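Stodo cloth-fold recordings: data card and fault notes

4 min read

This card covers the bedroom part of the Stodo recordings, made with hand-held grippers on cloth laid out on a bed. It also documents the width fault found in July, which affects a share of the episodes. Read the fault section before training on anything that uses the finger opening as a signal.

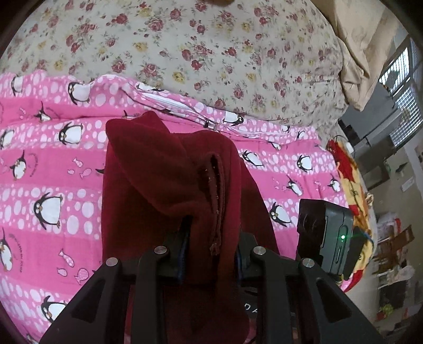
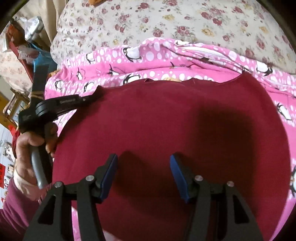 ## Contents

- 1000 episodes recorded, 792 released in the main split
- The remaining episodes are in the folder `held_width`, with video intact and the width channel marked as bad
- One operator per episode, one or two grippers
- Task: pick up a cloth, lay it down, spread it or fold it, let go

Each episode has video, gripper pose, finger opening (width) and a plain text note from the operator. Notes are unedited, and a few are blank.

## What went wrong

The width channel stopped updating partway through some episodes and kept repeating its last value. Video and pose carried on as normal. The recorder did not raise an error, and the status light stayed green the whole time, so operators had no way to tell.

The result is a file in which the fingers open on video while the width still reads closed. We found it when a policy trained on the first export would lift a cloth and then refuse to let go of it. Renato Zúñiga spent two days on the controller before comparing the width trace with the video. The controller was fine.

The policy was being tested on the bench arm at the time. It held the cloth and kept pulling away from the table until the force limit stopped it. No one was hurt and the arm was not damaged, but the cloth clamp on the bench was bent and had to be replaced. We log this as a safety matter and not only a data fault: a model that has learned the wrong release signal will hold on to whatever it has.

## Cause

The recorder reads width on its own thread. If that thread misses 4 reads in a row, it is meant to stop the episode. In recorder builds before the July fix, it restarted silently and returned the cached value. Missed reads were more common late in long sessions. We have not found out why, and the fix does not depend on it.

## What was changed

- The recorder now ends the episode on a stale width and plays a tone
- Every width sample has its own timestamp (`width_t`), separate from the video timestamp
- The export script rejects any episode where `width_t` stands still for over 2 seconds
- The Darko viewer draws width as a line under the video

Horațiu Pană rechecked the released split by hand against the video, at the grasp and release points only. Freezes shorter than the limit may still be present between those points.

## Known limits

- Pose drifts when the camera has mostly plain cloth in view
- In two-gripper episodes the clocks are aligned in software, and the offset is stored in `sync_ms` -- apply it yourself, the loader does not
- Do not repair the `held_width` episodes by interpolating. We tried, and release timing came out wrong
- Keep the force limit on for any first run on an arm, whichever split you trained on

## Versions

v2, August 2026: main split reduced, `held_width` added, `width_t` added.
v1: withdrawn. Please delete local copies, including any cached exports.

Contact: Stodo data desk, Saltberg | © Stodo | Back to top

Related
- Dreseo loader: install notes
- Darko viewer: reading the width line
- Bench arm force limits, Saltberg lab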